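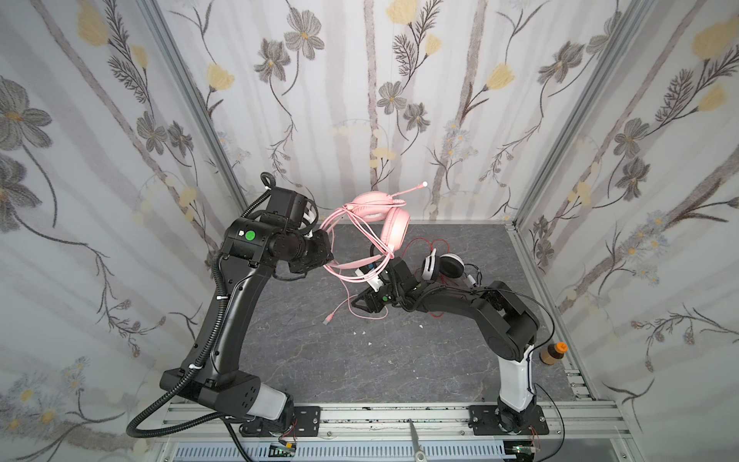
Lohnt sich der Tag der offenen Tür bei der Tapetendruckerei Gatti?
Wer alte Druckwalzen mag, sollte unbedingt hin, am besten gleich Sonntag früh, da ist an den Maschinen noch Platz.

Ich war mit Todor Živković dort und wir sind viel länger geblieben als geplant! 141 Walzen liegen im Keller, die älteste mit einem Farnmuster, in das ich mich sofort verliebt habe — leider unverkäuflich.
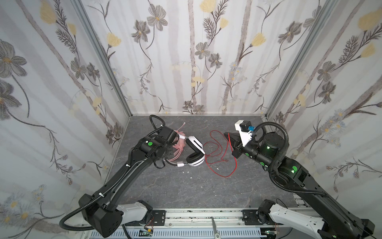

Oben im Farblager riecht es herrlich nach Leim, und an der Handpresse durfte ich selbst einen Bogen abziehen (schief natürlich). Der Kaffee kostet 2 Euro, Kuchen war mittags schon weg.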